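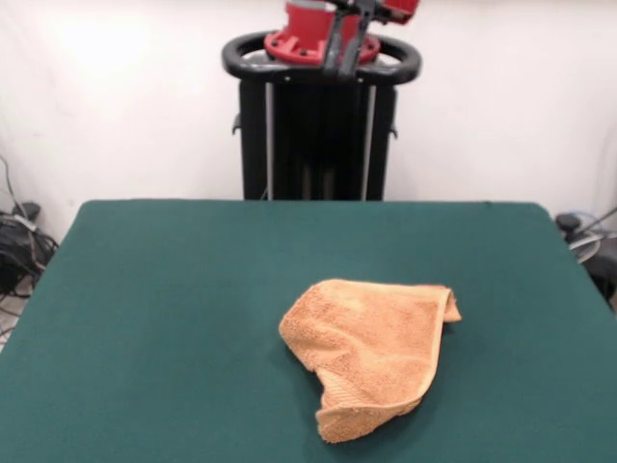 Projects > Student Reports > Robotics and Safety > Written rules for a towel folding station

Written rules for a towel folding station
Project report by Ermira Dumitrescu and Damián Quintero
Supervisor: Despina Deligiannis, Clernurbridge

1. Purpose of the project

Our laboratory has a robot that practices folding towels on a table. Before our project, the rules for working with it were passed by mouth from older students to newer ones. In this way some rules were lost, and others were told in two different versions. Our task was to write one short set of rules, which we call the Leka rules, and to check if people can follow them during normal work.

We did not try to replace the official safety training. Every person must complete that training first.

2. How we worked

We read the old log of the station, which has 838 entries. In 298 of them the person wrote a remark about how the attempt was started or stopped. We sorted these remarks by hand into groups. After this we wrote a first version and asked Radomir Janevski and Kadir Canpolat to work with it during May. They marked every sentence which they had to read twice.

3. The rules

The final version has 12 rules. The most important are given in this report.

Start position. The towel is dropped on the table in a bunch, and the person does not arrange it after. A folded corner or a curled hem is a permitted start. If the towel hangs over the edge of the table, drop it again and write "second drop" in the log.

Table cover. Only the towel may lie on the felt when the arm is enabled. Pens, phones and the emergency stop button are kept on the operator's desk.

Cables. Cables stay beside the table and never cross it. Before the first attempt of the day, the operator looks at both sides and moves any cable that the arm could reach.

Reaching in. Nobody puts a hand over the table while the arm is enabled, also when the arm stands still. The operator disables it, says "off" in a loud voice, and waits for the second person to repeat the word.

Log. A stopped attempt is written down in the same way as a finished one. We ask for the reason in the operator's own words. In the old log we found many entries with only "stopped", and we could not use them.

4. What was difficult

The rule about the start position took the longest time. Our first version said that the towel must be "randomly placed", but Radomir and Kadir understood this differently. One threw the towel from the height of his shoulder, the other put it down carefully and then pushed it a little. We now write "dropped from the height of the elbow".

We also wanted a rule for when a towel is too worn to use. We did not find a good limit and left this to the person responsible for the station.

5. Next steps

The rules are printed and hang next to the operator's desk. The Cekis group will test them at its own station, where two arms are used, so the rule about reaching in must probably be changed.

Shares: 12 | Comments: 3

Comments

Lultora
Thank you for the elbow rule. We had the same argument with napkins. Do you wash the towels between sessions? Ours became much softer after washing and the folds looked different.

Damián Quintero
We wash them, but we did not write when. I will propose to add the date of washing to the log.

K. Canpolat
Please make the letters bigger on the printed page, I cannot read rule 9 from the chair.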